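Hillthorpe Hand Knitting Patterns

A set of 94 knitting patterns typed up from leaflets and notebooks, one plain text file per pattern. Maintained by Sheldon Tremblay. Last full check: July 10, 2023.

Contents

patterns/ has the pattern files
charts/ has 62 stitch charts as CSV
index.csv lists title, garment, yarn weight, needle size and source

Row counts follow the source, mistakes included. Corrections go in a separate errata field — please don't edit the pattern text itself. Needle sizes are given in US numbers, with the original size kept in brackets.

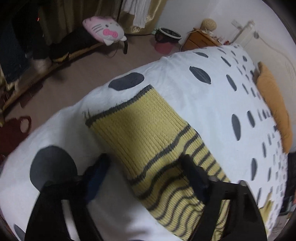 Stripe sequences are written as color letter and row count, so A6 B2 means six rows of the main color and two of the contrast. Sleeves and body are listed separately even when they match.

Known gaps

20 patterns have no gauge. The Sowah notebook is missing its last pages, so two cardigans stop at the armholes. Charts for the Prandance leaflets were redrawn by Mohammed-Awal Amoah and use his symbols — see charts/key.txt.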